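Four hours at the Asturach open day

Farzana Liyanage buys equipment for a living, and she went to the Asturach open day in March with her checkbook closed. She runs purchasing for a mid-sized packing business in Grulville. Her boss had read something about robot arms and wanted to know why they didn't have one.

"I told him I'd go and look," she says. "I've been to these things before. You get a lanyard and a sandwich, and someone tells you your staff will love it."

The drive was 70 miles. She got there at nine and stayed four hours, longer than most of the other visitors. Asturach had let in 220 people over the day, in groups, and each group got a short talk and then a turn at the tables. Liyanage skipped most of the talk.

"It was slides. I can read slides at home."

At the tables she found Dalibor Vondráček, an engineer who has worked on the arm's software for two years. She liked him more than she expected to. He answered what he was asked, and when he didn't know, he said he didn't know.

Her first question was why it was always fruit.

"People understand fruit," Vondráček told me later, when I put the same thing to him. "An apple is round, it's smooth, it bruises if you squeeze too hard. If I show visitors a bracket, they don't know whether that was difficult."

Liyanage doesn't buy it. "An apple on a bare white table, with good light and plenty of room around it. That's the easy version of the job. In my building it would be at the bottom of a carton with eleven other things on top of it."

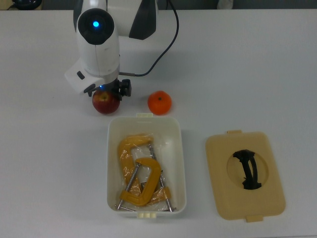 What she asked to see

She had her eye on the plastic container below the fruit, the one with the yellow clamps in it. They were in a clear bag, one lying over the other, and to her that looked a lot more like a normal working day.

"I said, fine, take one of those out. And Dalibor said that wasn't part of today's program."

Vondráček doesn't dispute it. "Clear plastic is hard. It shines, it folds, the shape changes when you touch it. I could have tried it for her, but I had a group waiting, and I wasn't going to promise something on the spot."

And the lid? Could the arm pick that up by the handle and put it back on the box? He thought so, given time to set it up. Liyanage wrote down "given time" and underlined it.

"Whose time? That's the whole price, right there. The arm is one number. The guy who stands next to it and tells it about lids is another number, and I never got that one."

The part she'd go back for

She isn't against the thing. Her last robot demo was at Trancombe, where visitors watched through glass and questions had to be sent in ahead. At Asturach she could stand at the table and be a nuisance, and she gives them credit for that.

What she wants now is a trial with her own goods – mixed cartons, bagged parts, tape that doesn't peel right. Vondráček says they can talk about it. Liyanage has offered to bring the cartons herself.

Her boss has her notes. He has asked whether there's a video.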